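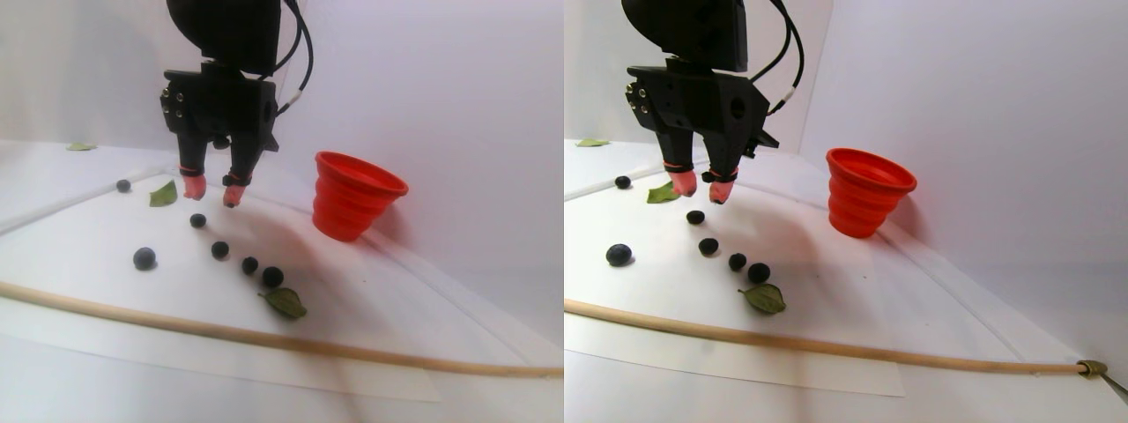
Orkow halts berry-sorting cell after gripper fault

Sunday, June 21, 2020

Orkow has stopped unattended running of its soft-fruit sorting cell at the Premel site after the gripper repeatedly closed with more force than commanded. There were no injuries. Damage was limited to fruit and one fingertip, the company said in a service notice.

The cell picks single blueberries from a flat sheet and places them in a cup. The two-finger gripper carries soft fingertips, and closing force is limited in software from motor current. According to the notice, the limit was not applied on 11 picks during an overnight run of 1000. In each case the fingers continued to close after contact until a position stop was reached. The controller logged the picks as normal.

The fault was traced to a cable that loops from the arm to the gripper body. Repeated flexing had worn one conductor close to the connector, and the current signal dropped out for short periods when the wrist turned. The control software, supplied by Maruyama, read the missing signal as zero load and kept driving the motor.

The same cable type had been inspected in March and passed. That check was done with the arm parked, a position in which the worn section is not under strain.

Orkow has replaced the cable and set a service life of 3000 picks for the part until a longer-wearing type has been tested. Maruyama has issued a software change that treats loss of the current signal as a stop condition and opens the fingers. Leaves and stems left among the berries played no part in the fault, the notice says.

A second cell, at Skesura, uses the same controller and has been limited to attended operation. Both cells will remain so until 2 full test runs have been completed without a dropout.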